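Clandix Artificial Stems – Roses, Hydrangeas and Greenery
Sold by the stem or by the mixed box

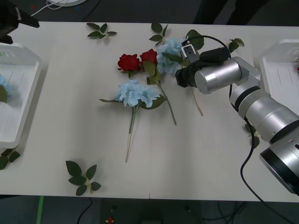

Red roses and pale blue hydrangeas, with loose greenery.

Clandix stems are made for table arrangements, shop windows and wedding work. Each one is sold separately, so you can build a bunch to suit the vase. Leaf sprigs and single leaves are packed on their own and can be tucked in wherever a gap shows.

Rose, red: full bloom, green stem
Hydrangea, pale blue: clustered petals, long green stem
Greenery: leaf sprigs and broad single leaves

Stems can be bent by hand and shortened with wire cutters. Do not use kitchen scissors – the core will damage the blades. Dust with a soft brush or a hair dryer on the cool setting. Keep out of direct sun, which fades the blue first.

Mixed box
Item no. 2699
Price: $37
Ships in 4 working days from our Lornach warehouse

The box was repacked in May and now has a separate sleeve for the leaves. Older boxes hold the same stems.

Trade orders: more than 3000 stems in stock. Write to Rajeshwari Acharya in the sales office for case prices. Returns are accepted on unopened boxes only.

Page updated 2020-07-02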